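Posedent Floor Care Guide
Section 4: Clearing the floor before you mop
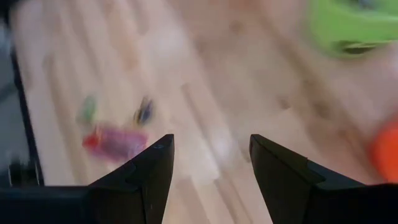
Fig. 4. Pale boards with small items still to be picked up.

Your Posedent mop will cope with dust, crumbs and most of what falls off a dog. It won't cope with small bright objects, and timber floors seem to grow them.

1. Stand in the doorway and look along the boards. Pink, red and green show up well on pale timber. Beige does not — good luck with the beige.
2. Pick up anything longer than 15 mm by hand and drop it in the Fastell tub.
3. Sweep with the grain, finishing at the door.
4. Check under the couch. Allow 80 mm clearance for the mop head, more if you value your knuckles.
5. Fill the tank to the 200 mL line and start at the far wall.

Note: Dark knots in the timber are part of the floor. Scrubbing harder will not remove them, although plenty of owners have tried.

CAUTION: Do not mop over pens, crayons or anything that might be one. The colour travels. For stains see Section 6, and order replacement pads as part no. 113.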